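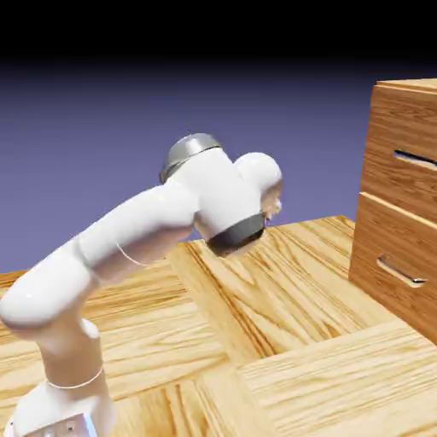

The Winter Ferry to Terkdale

In winter there is one boat in the morning and one boat in the evening, and between them the people of Terkdale live as if the mainland was closed. The ferry leaves Andorport at ten minutes before eight. It carries bread, letters, school books, and on most days fewer passengers than it has crew.

I came in December with a heavy bag and the wrong shoes. Gunnlaugur Bergmann, the captain, looked at the shoes and gave me his seat near the heater. He has made this crossing for 26 winters and he speaks little before the second coffee. After it he speaks a lot, mostly about wind.

The village has 359 inhabitants in summer and 126 in winter. The difference is easy to hear. In the main street I heard my own steps, a radio behind a curtain, and the rope of the flag hitting its pole. The bakery opens three days a week, and the rest of the week you buy your bread from the boat, if you are early.

"My sister says we are lonely," Idun Tveit told me in her kitchen. "But she lives in a building with 80 doors and knows three of them." She served me fish soup with too much pepper and did not let me refuse the second plate.

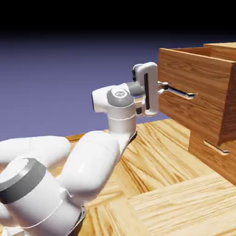

Berenice Ledesma

The future of the line is now discussed again. The contract ends after the coming season, and the company would like to cancel the morning boat from November to March. For the fishermen this changes not much. For the four pupils who go to the upper school in Andorport, it means renting a room on the other side, and coming home only on Fridays.

Albane Lefèvre has a daughter among them. She moved here from a large city and she does not want to go back, but she has started to look at apartments. "I look only at the pictures," she said – and then she showed me two addresses which she had written on the back of a ferry ticket.

On my last evening the sea was rough and the boat came 40 minutes late. People waited in the small shelter with their hands in their sleeves. Bergmann threw the rope, somebody caught it, and the boxes went from hand to hand up to the road.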